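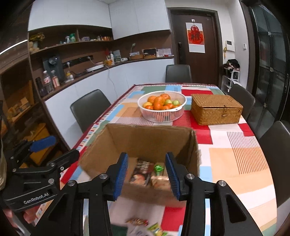 How to pack a parcel of treats for someone abroad

I've been sending food parcels to my friend Hertta Juntunen since she moved back to Finland, and I've made pretty much every mistake going. Chocolate melted into a brick, biscuits that turned up as sand, a jar of chutney I'd rather not talk about. I've got it down to a routine now and a few people have asked for it, so I've written it all out.

Before you buy anything, look up what you're allowed to send. The rules change depending on the country, and they're fussier than you'd think about meat, dairy and anything homemade. I look every single time, even though Hertta's had loads of parcels from me, and I do it on the destination country's customs page as well as the courier's. If I can't find a clear yes for something, it stays in my cupboard (and then I eat it, so no great loss).

Picking what goes in

Small wrapped things travel best. Boiled sweets, toffees, mini packets of biscuits, teabags, packet sauces, stock cubes. You can poke them into gaps and they weigh next to nothing. Crisps are lovely to get but you're mostly paying to post air, so I send one bag, right at the top, and she knows to eat them with a spoon.

Chocolate is fine from October until spring. In summer I leave it out altogether, or send the sort with a sugar shell. Check the dates on everything too! I once posted a cake that had four days left on it. It took nine to get there.

Hertta's standing order is Brostis ginger thins and the Ogundipe pepper mix, which I get from the little shop on Gremden Road. Ask your person what they really miss. I spent a year sending fancy fudge to someone who only wanted gravy granules.

The box

Use a second-hand one by all means, I nearly always do, but press the corners with your thumb first. If they feel soft, or the card has gone floppy along the folds, save it for the recycling. Cover up or peel off every old label and barcode, because the sorting machines will read whichever one they see first.

Go for a box that's only a bit bigger than your pile of stuff. Mine have to come in under 2 kg to stay in the cheaper band with my courier, and the cardboard counts towards that, so I weigh the empty box on the kitchen scales and write the number on the flap in pencil. The last one was 258 g before I'd put so much as a teabag in it.

Packing it

1. Tape the bottom seam first, inside and out, then run a strip across each end so it makes a capital H.

2. Scrunch up some newspaper and put a layer down. Two fingers deep is plenty.

3. Heavy things next, in the middle and away from the sides. Anything that could leak goes in a freezer bag with the air squeezed out, and then in another freezer bag.

4. Stand biscuits on their ends like books. They break far less than they do lying flat, no idea why.

5. Fill the gaps with the small sweets. This is my favourite bit - I do it by the handful and then keep finding room for one more.

6. Light things on top, then your letter, then a slip of paper with both addresses on it in case the outside label comes off.

7. Close the flaps and give the box a gentle shake. If you can hear things moving, open it up and add more paper.

8. Weigh it again before you tape the top. I forgot this once, got a reading of 2,083 g at the counter, and had to slit it open and take out a packet of shortbread with a queue behind me.

The customs form

Be boring and exact. "Food" isn't enough, and I've had one sent back for it. I write things like "boiled sweets, 3 packets" or "ginger biscuits, 2 packets", with what I paid for each. Tick the gift box if it's a gift, and keep your receipt and the tracking number together somewhere safe.

I use Homen for mine and try to drop off on a Wednesday morning so it doesn't sit in a depot all weekend. The longest one has ever taken was 16 days, and that was over Christmas. Hertta said the toffees were fine but the crisps were dust.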